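A morning at the Usberg repair fair

I'd been meaning to go to the Usberg repair fair for years, and in April I finally got myself on the early train with a broken toaster in a carrier bag and a flask of tea. Doors open at 10, but the queue was already down the steps and past the bike racks by the time I arrived (go early, really, and bring a hat).

It's held in the old Zenden shoe warehouse, which is a lovely building if you like draughts. The ground floor is all textiles and furniture. I spent far too long with Arvid Viklund, who re-canes chairs and was happy to let people have a go. I was terrible at it! He undid my bit very politely while telling me how he soaks the cane in the bath at home, to the annoyance of his entire family. Entry is 2 euros and a chair lesson is free, so I can't complain.

Upstairs is where the electrical things live, toasters included. Mine turned out to need a new lever spring and a good shake over the bin. There were computers in pieces too, one with its processor still smeared with old thermal paste, a yellowish-brown colour that put me right off my mustard sandwich.

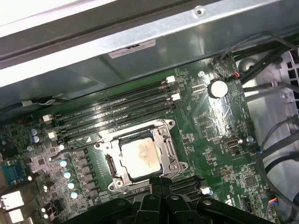
Lunch, and the clock man

I ate the sandwich anyway, then had a second lunch from the Thongsuk stall in the yard – green curry in a paper bowl, very hot, and worth every minute of standing in the wind. They'd sold out of the dumplings by noon, so I can't tell you about those.

After that I went to hear Szabolcs Szénási talk about mantel clocks. He has 80 of them in a two-room flat and only lets 20 run at any one time so that he can sleep. His tip was to move a clock as little as you can and never to oil it yourself with whatever's in the kitchen cupboard, and half the audience looked guilty, me included.

I had one more wander before the train. A tower computer was lying on its side with the panel off, green board, memory slots and all, and it made me think of my own dusty machine under the desk, which I have been ignoring since Christmas.
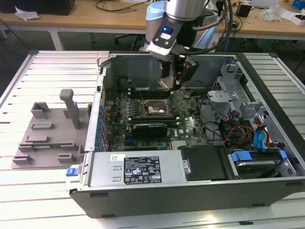
Reading time: 2 minutes

I came home with a working toaster, a jar of Preseo beeswax polish and a footstool I hadn't planned on. The footstool wobbles. I'm taking it back next spring for Arvid to look at, and this time I'll get to the dumplings first.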